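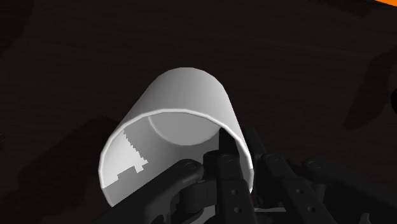
December
By Yanti Purba
417 shares | 15 comments

My mum has taken the same blood pressure tablet at breakfast for as long as I can remember, and for most of those years she has washed it down with grapefruit juice. Pink, from a carton, with bits in. So you can imagine the phone call when her new pharmacist in Brellmont asked, quite casually, what she usually had with it.

"She's told me off," Mum said. "Over juice!"

I'd half heard of the grapefruit thing, the way you half hear of most things to do with medicine, and I'd filed it next to not swimming after lunch. But it's real, and it's rather interesting once you get into it. Your gut has an enzyme that breaks down certain drugs before they get into your blood. Grapefruit knocks that enzyme out for a while, so more of the drug gets through than your doctor was bargaining for. With some blood pressure tablets that can mean dizziness, a thumping headache or swollen ankles. Some statins are affected too, and some aren't, so two people with what sounds like the same prescription can be given completely different advice.

What surprised me most was how long it lasts. I'd assumed you could have your juice at eight and your tablet at noon and all would be well (Mum had assumed this too, and had already drawn up a timetable). Sadly no. The effect can hang about for a day or more, so spacing them out doesn't really get you off the hook. Seville oranges can do it as well, which put a dent in the marmalade. Ordinary sweet oranges are generally fine.

I went through my own bathroom cabinet after that, feeling very smug, and found the leaflet for my hay fever tablets. Guess what? Fruit juice, right there in small print. With fexofenadine it goes the other way round and you absorb less of it, so all those sneezy mornings last summer with a big glass of orange may have been partly my own doing. I take it with water now.

Please don't stop taking anything because of me, by the way. Ring your pharmacist and read them the whole list, including the herbal stuff and whatever you bought at the airport. Mine spent a good 15 minutes on it and didn't sigh once.

Mum's been moved on to a different tablet by her GP and says her ankles look like her own again. She has apple juice at breakfast these days and complains about it every single morning.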